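Keeping a White Tabletop White

Updated Apr 21, 2022

White tables show everything. Tomato sauce, tea rings, newsprint, the blue off a new pair of jeans. Most of it comes off if you get to it the same day, and a good part of the rest comes off with patience. These notes cover painted, laminate and solid plastic tops. They don't cover marble, which needs its own products.

## Everyday cleaning

Use warm water, a few drops of dish soap and a soft cloth. Wring the cloth out well. Wipe toward yourself in long strokes, then go over it again with plain water. Soap left behind dries to a film, and the film holds dust. Dry with a second cloth.

Skip the green scouring pads. They leave fine scratches that fill up with dirt, and by October the table looks gray no matter how often you wash it.

## Berry and fruit stains

Strawberry, cherry and blueberry juice will set if left overnight. Blot first with a paper towel. Mix baking soda and water to a thick paste, spread it over the mark and leave it for 16 minutes or so. Wipe off and rinse. For a pink shadow that stays behind, lay a cotton pad soaked in 3% hydrogen peroxide over it, cover with a piece of plastic wrap and check it every few minutes. Test the peroxide on the underside of the table first if the top is painted.

Orange juice rarely stains, but it is sticky and dulls a painted finish. Rinse it off with plain water before you use any soap.

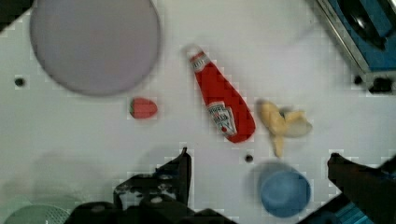
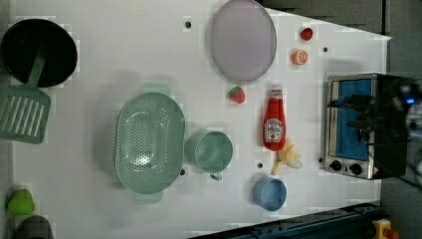

*A lavender plate and a little red strawberry on a white top.*

## Heat marks

A cloudy ring on laminate is sometimes only moisture. Wait a day before doing anything. If it is still there, rub in a dab of plain white toothpaste (no gel, no whitening grit) with a damp cloth, then wipe clean. Yellow or brown marks are scorching and won't come out.

Put a trivet or a folded towel under anything straight from the stove. Small countertop ovens give off heat underneath as well, so check that the feet are on tight and leave a gap at the back and sides.

## Scuffs from pans

Gray lines left by the bottom of a pan are usually metal rubbed off onto the table. Soap won't touch them. A melamine sponge will, used damp and with very light pressure. On a glossy top, stop as soon as the line is gone, or you will have a dull patch in its place.

## Ink, marker and crayon

- Ballpoint: rubbing alcohol on a cotton swab, working from the outside of the mark in.
- Permanent marker: same, but expect two or three rounds.
- Crayon: scrape with a plastic card, then wash with dish soap.
- Washable paint: water, and soon.

## Small scratches

Clean and dry the area. On solid plastic, wet 800 grit paper and rub lightly in one direction, then buff with a dry cloth. Don't sand laminate at all, as the color layer is very thin. For painted wood, a touch-up pen in the nearest white does well enough. Let it dry overnight before setting dishes on it.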